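Odeck — two-arm episode player and labeler

Hi! I'm Nayara Evangelista, and I wrote most of Odeck over a very long December. Severino Arrieta did the planner hooks and keeps telling me to shorten this README.

What it does: reads a recorded episode, lines up the head view with the joint logs from both arms, and lets you tag who is holding what, step by step. I got sick of doing that in a spreadsheet.

Tags are per arm, so one can say "holding" while the other says something else entirely. That matters a lot for episodes like the ones in the pouch set:

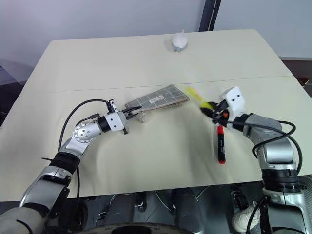
Pouch set, left arm tagged "holding: pouch", right arm "holding: yellow item".

Getting started: run odeck open with the folder name and wait a bit. The first load builds an index, and at 900 steps per episode it does take its time (go get a coffee). After that it's quick.
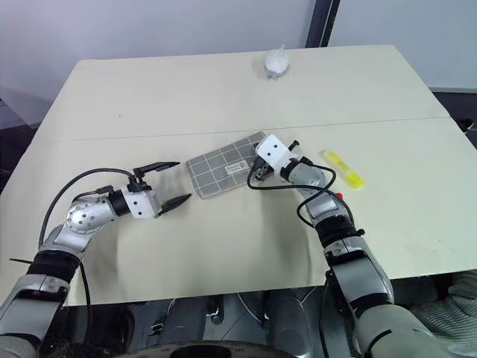
The contact tagger is the part I'd love help with. It goes by finger opening and joint load, and it's too eager — anything near a gripper gets called a touch. With the left fingers spread wide just short of the pouch like this, the tag should be "free", and I still fix plenty of those by hand. The right arm is harder, with the gripper sitting over the end of the fabric and hiding it, so I leave those as "unsure" and let the planner skip them.

Known bugs: undo only goes back 4 steps, and the Climier export drops the last tag. Patches welcome!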